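Two Finger Designs for Bin Picking with a KUKA Arm
Project report, Skellovden Robotics Lab 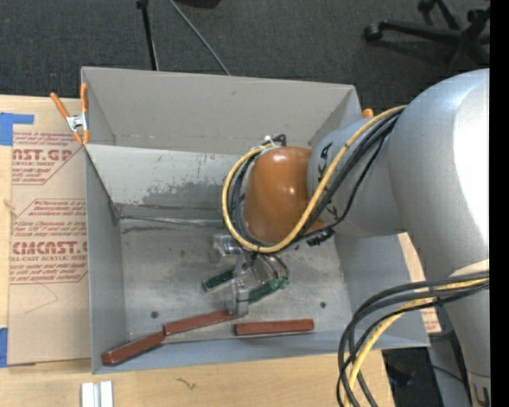

Ottó Szekeres
Second-year student, automation track

The task was to pick rectangular bars out of a metal bin and compare two sets of gripper fingers on the same arm. Set A was the plain finger block we got with the gripper. Set B, named Histthorpe in our notes, had a narrower tip and a shallow notch.

The bin was clamped to the table so it would not move when a finger touched the wall. Each set got 60 picks, with the bars laid out again by hand after every round. A pick counted if the bar cleared the rim and stayed in the gripper for four seconds.

Set A missed 23 times. Most misses were bars close to a wall - the block touched the metal before it could close. Set B did better there but dropped more bars that were held near one end, and the notch started to wear by Friday.

Cable slack was a problem with both. Wrist turns toward the left wall had to be slowed down, and this made the cycle times hard to compare. I left them out of the results table.

Set B will be cut again in July with a deeper notch.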